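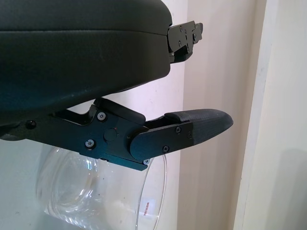

Photo: Ekora Newsletter

Gadgets & Fixes | Phones, Tablets, Home Tech
4 min read

When your tablet says it's full and you've hardly put anything on it

My mum's old tablet came to stay with me in January (she got a new one for Christmas and I got the hand-me-down, which suits me fine), and within a couple of days it was telling me there was no room left. No room! I'd put on one recipe app and a card game. So I spent a whole evening with a cup of tea going through the thing menu by menu, and since a few of you have written in with the same grumble about your phones, I thought I'd pass on what I did.

First up, go to Settings and then Storage, and just look at it for a minute before you delete anything. Most Android phones and tablets will give you a coloured bar with the space split up into apps, photos, videos, system and so on. On some models it's tucked under Battery and Device Care, or under About, so have a poke around. Mine took ages to add everything up, and I nearly gave up on it, but it got there.

The biggest lump on mine was photos, and a good chunk of those were in the bin. I'd forgotten that most gallery apps hang on to deleted pictures for a while in case you change your mind. Open the gallery, find Bin or Trash or Recently Deleted (they all call it something different), have a quick squiz through to be sure, and empty it. There were 3000 photos sitting in there, nearly all of them from a trip Mum did to Donton, and I'd say half were the same jetty.

Do check with the owner first if it's a family tablet. I rang Mum before I touched the jetty.

Next was the messaging app. If you're in a group chat with people who love sending videos, every one of those clips may be getting saved to your device without you asking. Go into the chat app's own settings, look for something like Media or Storage and Data, and turn off the automatic download. Then find the list that shows which chats are using the most space. I cleared out some 200 clips from one family group and kept the ones of the dog.

After that I had a go at the cache. If you've never bothered with this, it's the bits and pieces an app keeps handy so it can load faster. Go to Settings, Apps, tap the app, then Storage, and you'll see two buttons: Clear cache and Clear data (or Clear storage). Clear cache is the gentle one. Clear data puts the app back to how it was when you first installed it, so you'll have to log in again and you could lose saved games or downloaded maps. I hit the wrong one on my card game and lost my winning streak. I'm still a bit sore about it.

I'd go easy on those cleaner apps, by the way. I tried one called Busenley because it had a cheerful icon, and it wanted to send me notifications, look at my contacts and show me an ad every time I opened it. It came straight off again. Your tablet's built-in cleaner will do most of the same jobs, and it's already there.

If your device has a slot for a memory card, that's worth a look too. Mine does, behind a little flap I'd taken for decoration. Photos and music can usually be moved across in the Files app by pressing and holding on a folder, then choosing Move. Apps are more hit and miss, and plenty of them won't budge. Copy anything precious to a computer as well, because cards do fail, and they never seem to pick a good time for it.

Last thing I did was restart it. I know, I know. But it hadn't been turned off in months, and it felt a lot perkier afterwards. The update that had been refusing to install went through on the second go.

Next month I'm having a crack at keyboards, including the Jin one that several of you swear by. If yours keeps changing its language halfway through a sentence, send me a note with the model and I'll see if I can make mine do the same.

Home Latest How-To Reader Letters Back Issues Contact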